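Small-parts picking kit from Lasitz goes on offer to workshops and repair benches

10/5/21

Anyone who has spent an afternoon moving little components from one tub to another will want to hear about this one. Lasitz, the small automation firm based in Stirkcombe, has opened orders for its bench picking kit, a package meant for workshops that handle lots of small, mixed parts and have never owned a robot arm before.

The kit is called Privari and it comes in two sizes. The smaller has one arm, one gripper and one teach pendant. The larger doubles all of that, so that two arms can share a single work surface. Both come with a wrist camera, the cabling, a set of plastic bins and the software, and both are set up on site by someone from Lasitz, who stays until the buyer's own staff can run a job from start to finish.

We went to have a look at the larger version in the firm's workshop, and came away rather taken with it. What struck us first is how ordinary the working area is. The arms stand over brown paper marked out in squares with blue tape, and the squares are what you talk about when you set up a job. Tell the software which square the bin is in, tell it which square the parts should go to, and you are most of the way there.

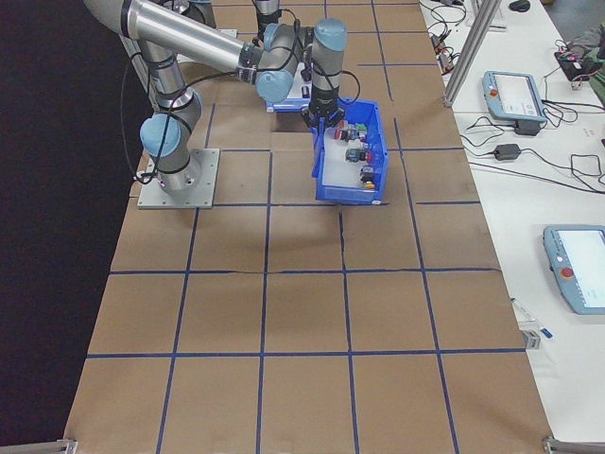 The gripper at the blue bin, with a second arm at the far end of the table and the teach pendants on the right.

Baiba Raudsepp, who leads the project, says the taped grid began as a stopgap while the team argued over printed mats. "We kept meaning to replace it," she says. "Then the first people who tried the kit told us they liked being able to pull a line up and put it somewhere else, so it stayed. Paper and tape you can buy anywhere. If a customer wants bigger squares, they can have bigger squares by lunchtime."

The open-fronted bin was a slower job. A gripper needs room to get its fingers round a part, and with an ordinary deep tub the walls are always in the way. Kiyoshi Hirose, who looks after the gripping side, went through nine bin designs before settling on the ones sold with the kit. He is cheerful about the eight that did not make it, most of which are now full of his own screws and cable ties.

Parts do not need to be laid out neatly beforehand, although they do need to be spread out enough for the fingers to get between them. A heap is still too much to ask. Hirose would like to get there and talks about it with real excitement, but he is clear that it is not in the version on sale now and buyers should not plan around it.

Where the kit really shines is the wrist camera. A fixed camera over the table gives the general layout, and then the one on the wrist takes over for the last stretch, when the fingers are coming in and small errors start to matter. You can watch its view on a laptop while a job is running, and it is oddly gripping stuff (sorry). Round parts are a good test for it, as they have a habit of rolling when nudged, and the software has to work out which way each one is lying before the fingers close.
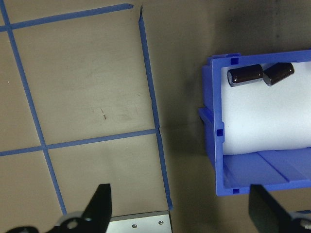 Wrist camera view: two capacitors on the white pad in the bin, with the gripper fingers open.

Repair benches are one group Lasitz has in mind. Sobia Lashari runs a small electronics refurbishing business and had the single-arm version on loan through December. She used it for sorting salvaged components by type, a task that used to fall to whoever had annoyed her most that week. Over the loan she built up a library of 44 different parts, and says adding a new one became quick once she had got the hang of it.

"The first two days were hard going and I did wonder what I had let myself in for," she says. "You have to show it each part from a few sides, and I was impatient and skipped some. Once I went back and did it properly it was lovely. I'd set it off, go and do some soldering, and come back to sorted trays."

She has a couple of grumbles. The cables want tidying, and she ended up clipping hers along the back of the bench. She would also like the pendant to show larger text, as she found herself reaching for her glasses each time she changed a setting. Raudsepp has both points on her list, and a text size option is promised in the next software update – free to anyone who already has the kit.

Support is by phone and video call during working hours, with Darius Rozīte as the main contact for new buyers. Spare finger tips are sold separately and fit with ordinary tools. There is a loan scheme as well, on the same terms Lashari had, for people who would like to try the kit on their own parts before deciding. We think that is the sensible way in. Every workshop has some awkward little item that rolls, sticks or tangles, and it is far better to find out how the gripper copes with yours than to go by somebody else's.

Lasitz is also putting together a training version for colleges, with lesson notes written by Sigita Liepiņa. A trial with students at the Lazarević centre is being arranged, and we hope to drop in on that when it starts.

Orders and loan requests are being taken through the Stirkcombe office. Prices depend on the size of kit and how far the installer has to travel, so ask for a quote and mention what sort of parts you handle.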